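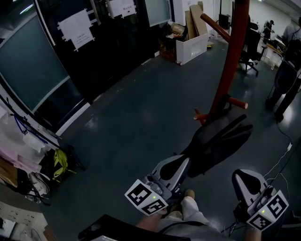

Re-laying a bedroom floor: lift the old boards or go over the top?

Forum > Home and DIY > Floors and stairs

fennel_row
Posted 16th July

Back bedroom, first floor, house built between the wars. The original boards are under a carpet that has to go. A few are cupped and there are gaps you could lose a pencil down. I want a proper floor in there before the bed goes back in.

Two options as I see it. Lift the lot, sort the joists, put new boards down. Or screw down what's there, put a thin ply over it and fit click boards on top. A fitter from Brophy came round and said go over the top, no question. My neighbour had hers done that way and it creaks worse than it did before.

Room is a plain rectangle apart from the chimney breast. I've already bought the boards, Dullell oak effect, 128 quid the lot from the clearance end of the shop, so please don't tell me to get something else.

mossbank
Over the top. I've done three rooms like that and none of them creak. The work is all in the screwing down. Go along every joist, two screws per board, heads below the surface. If it moves when you stand on it, it will move when there's a floor on it.

Check for pipes first. Mine ran in notches straight across the top of the joists, right where you'd put a screw.

tinlid
Disagree with the above. If boards are cupped there's a reason and you should find out what it is. Could be an old leak, could be damp getting in round the chimney breast. Cover it and you won't see it again until the ceiling below goes brown.

Lift a few near the chimney at least. You don't need to do the whole room.

mossbank
Cupped boards in a house that age are normally just old boards. Central heating went in at some point and they dried out. I wouldn't go looking for trouble.

tinlid
I did go looking and found a joist end you could push a screwdriver into. Cost me a new joist end and a bit of plasterboard. Would have been a lot more if I'd left it.

harbour_kettle
How high is the landing compared to the bedroom? Ply plus click boards plus underlay adds up. You'll be trimming the door and you may end up with a lip people trip on. We've got one of 19 mm and I still catch my toe on it in the night.

fennel_row
Landing is carpeted and staying carpeted. I measured with the carpet pulled back and if I use the thinnest ply I'd be a bit proud of it, nothing terrible. Door needs trimming whatever I do.

Took tinlid's advice and lifted two boards by the chimney. Joists are dry and hard. Lots of soot and a page of newspaper from some May or other, year torn off. No pipes on that side. They're on the window side, running to the radiator, and I've chalked the line.

tinlid
Good. Then I've no objection to going over, though I'd still rather see the old boards sanded and kept. You can fill gaps with slivers of pine and glue.

quarterpast
Sanding is a horrible job and the room will be draughty for ever. I lived with it for years. Slivers fall out too.

tinlid
Mine haven't.

quarterpast
Then you've got a better house than me.

harbour_kettle
Whatever goes down, let the new boards sit in the room for a couple of days in their packs, flat, before you open them. And leave a gap all the way round. The skirting or the beading covers it. I helped my brother take up a floor that had been fitted tight to the walls and it had lifted in the middle like a tent.

Also kneepads. The cheap foam ones slip down, get the ones with a wide strap. I had a pair from Plakus that lasted.

fennel_row
Packs are in there now. Is it worth screwing the ply or do people glue it?

mossbank
Screw it. Ring shank nails are fine too if you've got the arm for it. Glue means whoever comes after you can't get at the pipes. Stagger the joints so you don't get four corners meeting.

clipboard_jan
Different view on underlay, as it hasn't come up. The Clondero stuff everyone sells is thick and soft, and a soft underlay lets the click joints flex. Over ply I'd go thinner and denser. The packet the boards came in should give a maximum thickness. Stick to that.

harbour_kettle
I've used the thick one upstairs and had no bother with it. Much quieter for whoever's underneath.

clipboard_jan
How long has it been down?

harbour_kettle
Since last winter.

clipboard_jan
Give it a bit longer, then.

fennel_row
Packet says 3 mm maximum so the thick one is out. Ply is ordered. I'll start from the window wall and work back to the door unless anyone has a reason not to.

mossbank
Start on your longest straight wall. Check it's straight first with a string line. If it isn't, scribe the first row, or you'll be chasing it right across the room.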